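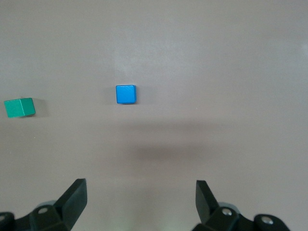
Ticket 614: Episodes rejected at intake, two-cube task
Project: Winus
Site: Brimton
Opened: October 30, 2026
Priority: Normal
Status: Resolved, monitoring

Summary of the problem

The Brimton station reported that the intake check on the Gondov server was rejecting demonstrations for the task "pick up the blue cube." Of the 151 episodes in the upload, most were returned with the message "target not found at start." The operators had followed the written procedure and saw no fault on the station display. The site requested that the episodes be reviewed before any were deleted.

Initial response

Support asked the site to hold the upload folder unchanged and to send the station log together with the wrist camera settings. The site was also asked to stop recording this task until further notice. Recording for the drawer task could continue.

Findings

Support reviewed a selection of the rejected episodes by hand. In each of them the blue cube was in plain view of the wrist camera at the first step, and the gripper was open. The cubes were therefore not the cause of the message.

The intake check compares the color of each cube with a stored range. The range for blue had been set at the Au station, where the table is white. The Brimton table has a pinkish-gray surface, and light reflecting from it leaves a pale patch on the far side of the workspace. The camera at Brimton was set to adjust its exposure automatically. When the arm moved to its start pose, the exposure changed, and the blue cube fell outside the stored range. The green cube has a wider range and was found without difficulty.

A second, smaller fault was noted. The gripper casts a soft shadow over the table at the start pose, and in 3 episodes the check had marked this shadow as an object. Those episodes carried the additional message "extra item in workspace."

Action taken

1. Exposure on the wrist camera was fixed at the value agreed with the site.
2. The blue range was measured again on the Brimton table and saved under the station name, so that the Au setting is not affected.
3. The minimum edge strength for an object was raised. Soft shadows no longer pass this test.
4. The held episodes were submitted again under the new settings. All were accepted.

Accepted episodes will keep their original numbers. The operators are not required to record them again.

Site reply

The site confirms that the new settings have been loaded and that a short test recording passed intake without messages. The site asks whether cube positions should remain free, or whether the green cube should be kept a set distance from the blue one.

Support reply

Positions should remain free. The learning system requires examples with the green cube both near and far, and on either side. Operators should change the placement and rotation of both cubes before each episode and should not return them to a marked spot.

The ticket will remain under monitoring until the November upload has been processed. Any further rejection with either message should be added to this ticket. Please do not open a new one.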